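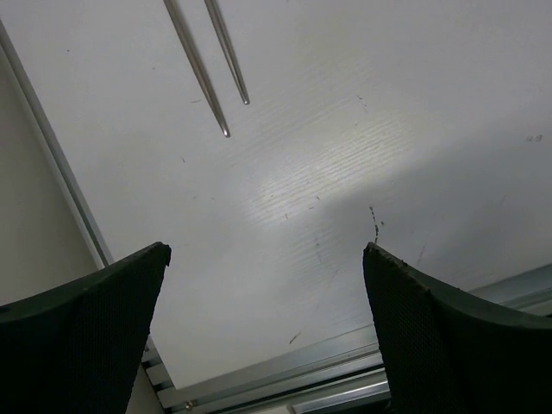
1/ Switched the kitchen over to metal chopsticks in February. Notes so far, for anyone thinking about it.

2/ We had 17 mismatched bamboo ones in the drawer, several split at the tip. They went in the compost. The metal set is from Ulloa, the housewares place on the Hirncombe road. Paid 32 for the lot, rests included.

3/ They are slippery. Rice is fine, dumplings are fine, glass noodles took me a week. If yours have smooth tips, hold them a little farther back than you would bamboo.

4/ They roll less than I expected on the white table. The top has a wood-grain texture pressed into it and that seems to slow them down. Same texture holds on to soy sauce, so wipe it early.

5/ Dishwasher: tips up in the cutlery basket. Lying flat on the rack, one went through and sat on the heating element for a whole cycle. No damage except the smell of whatever was stuck to it.

6/ Storage is still a problem. The Stillen tray is too short by a finger width, so they go in at an angle and the drawer catches. Going back on Thursday to look at the longer one.

7/ Somebody asked about cooking with them. I don't. They get hot fast. I kept one long bamboo pair for the pan.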